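News | Business | Technology | Local | Opinion | Subscribe

Technology > Robotics > Safety

Hand-held gripper recalled from labs after finger joint fault

31 October 2023

Bonine, the Ploswood company that makes hand-held grippers for teaching robots everyday tasks, has asked customers to stop using one version of the tool after a joint in the linkage was found to work loose and let the fingers close without warning.

The fault came to light in July at the Wikau workshop, where operators use the grippers to pick up and put down small household and studio items. Recordings made with the tools are later used to train robot arms.

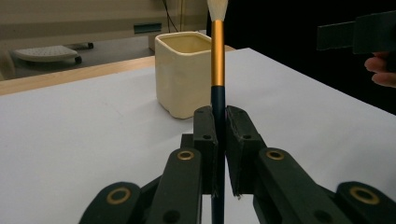
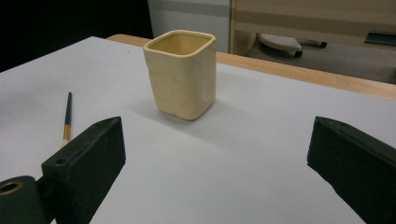
Work with a brush and a cup, seen from hand-held grippers.

According to a notice sent to customers on Monday, the trouble is in the pivot joints that link the trigger to the two fingers. Each joint turns on a metal bushing pressed into a plastic arm. In the affected batch the holes in the arms were molded slightly too wide. After long use a bushing can creep outward until the arm drops off its seat, and the finger on that side snaps inward.

One operator at Wikau was pinched between the thumb and first finger while clearing a jammed tool. The injury was treated on site and the operator was back at work the next day. In a separate case a glazed dish was broken when a gripper closed on it at an angle. Bonine said it knew of no other injuries.

The notice covers 365 grippers shipped this year. Tools from earlier batches use a different arm and are not included. Customers can find the batch mark on the inside of the handle, below the trigger.

Wikau first put the problem down to wear. The workshop had been running its grippers well past the service interval, and the early reports spoke of fingers that felt "soft" or slow to open. Staff tightened the screws and carried on. It was only when a tool with fewer than 200 hours of use failed in the same way that the workshop pulled all its grippers from that batch and sent 2 of them back to Ploswood.

Testing was done by Oyelaran, an outside laboratory hired by Bonine. The lab opened and closed a set of grippers on a bench rig and checked the joints at fixed points. The first bushing moved after around 1745 cycles, far short of the life stated in the manual. In most of the tools the inner joints went first, and the lab's report says a user would have had little chance of spotting the movement with the finger pads in place.

The report also criticizes the manual, which tells users to check the finger screws every week but says nothing about the linkage. A loose screw and a loose bushing feel much the same in the hand, it says, and tightening the screws can hide the second problem for several days.

There is a further cost for the people who use the recordings. When a joint has play in it, the measured finger opening no longer matches the real one. Wikau said it has set aside all sessions recorded with the affected tools since the start of July and is going through them to see which can be kept. Tasks that depend on a light grip, such as lifting a brush by its handle, are being checked first.

Bonine is offering a free set of replacement arms with a steel collar that holds each bushing in place. Customers can fit the parts themselves or return the whole tool. The company expects to ship the first sets within three weeks and said larger sites would not be given priority over small ones.

Until the new arms are fitted, users are asked to remove the finger pads and store the gripper with the trigger locked. The notice warns against gluing the bushings, a repair that several customers had already tried. Glue can run into the pivot and lock the finger in the closed position.

Wikau has gone back to an older model for the time being and is working at a slower pace. The workshop now checks every joint with a gauge at the start of each shift, and any tool that fails is tagged and taken off the floor.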